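Refinishing an old dresser - strip it or just clean and wax?
Home Workshop > Furniture and Finishes

millrace_tom
Picked up a long dresser at an estate sale last month and I'm trying to decide how far to go with it. The finish is mostly sound but the top has two white rings and a lot of fine scratches. My wife wants it stripped back and oiled. I'd like to clean it, wax it and be done. The drawers also stick, worst on the left side. What would you do first?

GrainAndGlue
Clean it before you decide anything. Half the "bad finish" I see is old polish and kitchen grease. Mineral spirits on a rag, change the rag often, then let it sit overnight. If the rings are still there, they're in the finish and you can try to lift them.

For the drawers, pull them all out and look at the runners. If there's a groove worn in, wax won't help for long.

Kylie Lowther
Agree on the cleaning. I'd skip stripping. I stripped a dresser of my grandmother's and the color underneath was patchy, pale in places and nearly red in others. Ended up staining it twice to get it even. It took most of June and I still like the old color better.

oldpinebox
Disagree. If the top is scratched all over, wax is going to fill the scratches for a few months and then you're back where you started. Strip the top only, leave the front and sides. Nobody looks at the front the way they look at the top.

GrainAndGlue
Stripping only the top is how you get a two-tone dresser. You will never match it.

oldpinebox
I've matched plenty. Amber shellac first, then adjust with a little dye in the topcoat. Test it on the back edge.

Dumisani Visser
Is it solid or veneer? That matters more than any of this. Look at the edge of the top, or look inside where the top meets the back. If the grain on the face doesn't carry over the edge, assume veneer and keep the sander away from it. I went through a veneer top with 100 grit once and there is no fix for that except new veneer or paint.

millrace_tom
Pretty sure it's veneer on the top and solid fronts. The Grandska label is still inside one drawer but I can't find much about them. The previous owner said it was sold through a Ruddock store. No idea if that tells anyone anything.

Kylie Lowther
Doesn't mean anything to me. I wouldn't pick a finish based on the label anyway. Try rubbing alcohol on a hidden spot. If it goes sticky, it's shellac, and then don't use alcohol anywhere near those rings unless you know what you're doing.

millrace_tom
Tried it under the overhang at the back. Didn't go sticky. So lacquer maybe?

Dumisani Visser
Could be. Try lacquer thinner on another hidden spot, one drop. If it softens, you have your answer. Open a window.

oldpinebox
And if it is lacquer, you can spray fresh over it after a scuff with 1000 grit. No stripping at all. I'll give GrainAndGlue that much.

sanderling
Following this, I'm stuck on nearly the same choice - long dresser, orange-brown, and I can't settle on how shiny it should be.

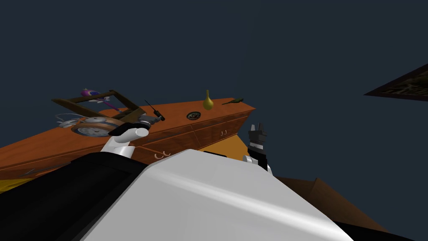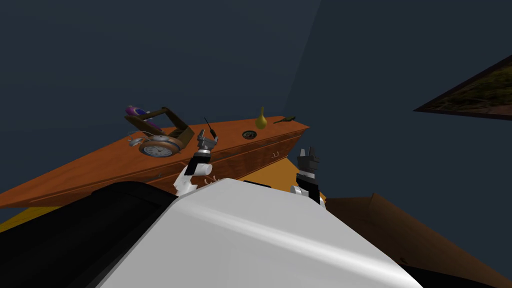
Sheen is the thing I keep going back and forth on. I put gloss on a bookcase two winters ago and every bit of dust showed by the weekend. Satin hides more, but on dark grain it can look a little flat to me. The dresser in the first picture has the glossy look, with the darker streaks still showing through, and that's what makes me hesitate over satin. Has anyone gone gloss on the drawer fronts and satin on top, or does that just look like a mistake?

GrainAndGlue
It looks like a mistake in low light from the side. Pick one. I'd go semi-gloss, then rub the top down with 0000 steel wool and wax if it's too much. You can always knock shine down. Going the other way means another coat.

Kylie Lowther
Semi-gloss for me too. And put felt under anything that lives on top. A clock base took a ring out of mine before the finish had cured.

oldpinebox
Gloss everywhere. Dust it.

millrace_tom
Update. Cleaned it Monday and one of the rings came up by itself. The other is fainter. The lacquer thinner softened the test spot, so I'm leaving the stripper on the shelf for now. Left side runners are worn like GrainAndGlue said. Is it worth gluing in new strips, or can I flip them over?

Dumisani Visser
Flip them if they're only screwed in. Check for glue first.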